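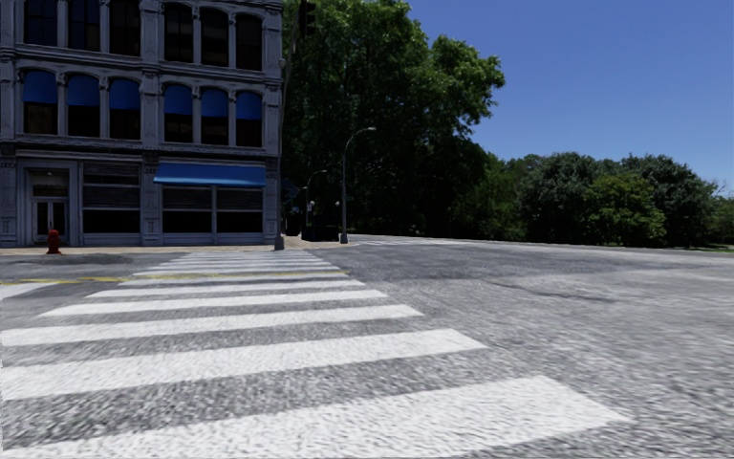
3.2 Why people cross where they cross

Figure 3. A street corner in the rendered town, with a ladder-style crosswalk running toward the far curb and a faded yellow line across the far part of it.

We came to this study as people who love walking, and the part of the data we enjoyed most is the part on detours. Every town has them: the worn track over the grass beside the library, the gap in a hedge that everybody uses, the spot halfway down the block where people step off the curb even though a marked crossing is just up the street. Planners often treat these as bad habits. We think they are a wonderful record of what walkers want, and we wanted to know what the walkers themselves would say about them.

Our two sites were Herath and Covlow, neighboring towns on the same bus line. Herath has short blocks and an old center that grew up before cars. Covlow was laid out later, with long blocks and wide streets, and most of its shops sit along one main road. We recruited 41 adults who walk to work, school or the store on most days. Each kept a paper diary for 20 days, drawing the day's route on a printed map and writing a line or two wherever they had left the shortest path. They were told that spelling and neatness did not matter, and several took us very much at our word.

The diaries are a joy to read. Shade came up again and again, as did a bakery in Herath whose smell seems to pull people across the street in the morning. One participant went a full block out of the way to pass a particular porch cat, and recorded whether it was in. Another avoided a stretch of sidewalk for the first week on account of a sprinkler, then switched back when it was fixed. None of this shows up in a standard traffic count, and all of it decides where feet go.

We sorted the written reasons into seven groups: time, shade, noise, company, errands, surface and pleasure. Two of us coded every entry separately and then talked through the ones we disagreed on. The hardest to settle were errands and pleasure, and anyone who has bought a pastry on the way home will see the problem. We let an entry belong to both groups when the writer's own words pointed both ways.

The towns differed in a way we had not expected. In Herath, the reasons given for crossing at a certain point were mostly about what was on the other side: a friend's window, a sunny wall, the hardware store. In Covlow, people wrote far more about the road itself. They mentioned how long they would be out on the asphalt, whether a turning driver would notice them, and how worn the paint looked. "It feels like a long way over" is a typical line. Walkers in Covlow planned their whole trip around one or two crossings they trusted, and they knew those crossings in remarkable detail.

Company changed everything. When participants walked with someone else, they took longer routes and complained less about them. Parents with small children went to the marked crossing nearly every time, then often wandered off on a long loop past a playground or a dog they knew.

After the diary period we held five group talks, three in Herath and two in Covlow, with the route maps spread out on tables. Participants loved comparing tracks. In Covlow, two strangers found that they had been using the same gap beside the Jiller parking lot for years, and the conversation about it ran so long that we had to move the next topic to the end. We used the Vernow transcript method to keep each remark tied to the place on the map the speaker was pointing to, and we recommend it warmly for work of this kind. Section 3.3 takes up the shade entries, which were rich enough to deserve their own treatment.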